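The pad that let go

I lost most of a Saturday to a strip of rubber. The handheld gripper we use for the Haltevness sock sorting job started dropping things in June, first one sock in a long run, then enough that I stopped blaming my own hands. I went through the software first, as I always do, and that was the wrong place to look.
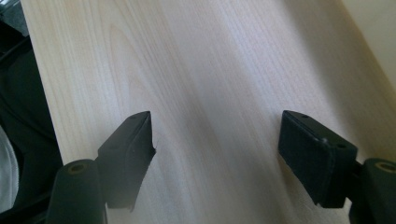

Posted by Irena Pawłowska in Workshop notes
3 comments

The fault is in the left pad. The rubber is glued to the inner face of the finger, and at the upper edge the glue has given up. With the jaws open it looks like a bit of wear and no more. When they close on thin knit fabric, the loose edge folds under and the sock is held by a ridge instead of a flat face. Pull sideways and it slides out.

I ran 25 picks with the same sock, cuff toward the jaws, and wrote down each one. It dropped 11.

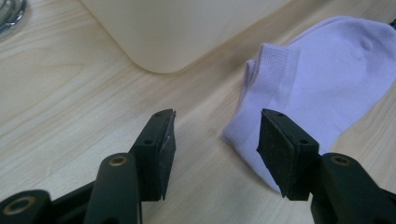

Hard objects were fine, which is why I missed it for so long. A plastic box doesn't care if one pad is a little uneven. The log showed the jaw closing to the right width every time, so Plallon, our logging script, marked every drop as a good grip. I have to fix that too. Jaw width tells you where the fingers are and nothing about what is between them.

Canan Karaca had the same trouble at Prakgate last winter. She thinks it's the cleaner. We both wipe the pads with alcohol at the end of a session, and she found that it creeps in behind the rubber and softens the glue. 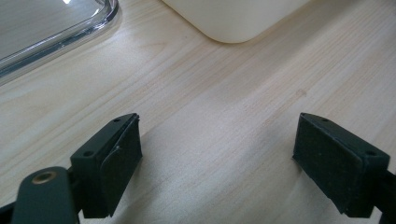 I haven't proved that on ours, but I've switched to a damp cloth for now.

New pads are ordered from Dudek. They sell them in packs of 2, so both sides get changed, even though the right one would probably last a while longer. Old glue comes off with a plastic scraper. Don't use a blade, I nicked a finger block that way once and the pad never sat flat on it again.

Until the pads arrive, no fabric work with this gripper. I've also added a line to the start-up sheet: press a thumbnail against the top edge of each pad, and if it lifts, stop.

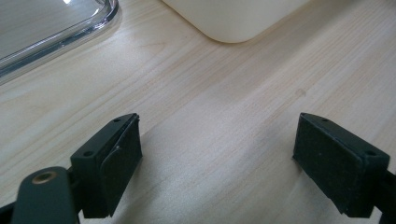 Left pad, lifting slightly at the upper corner.

I'll repeat the same 25 picks with the new rubber on and post the count – same sock, same table.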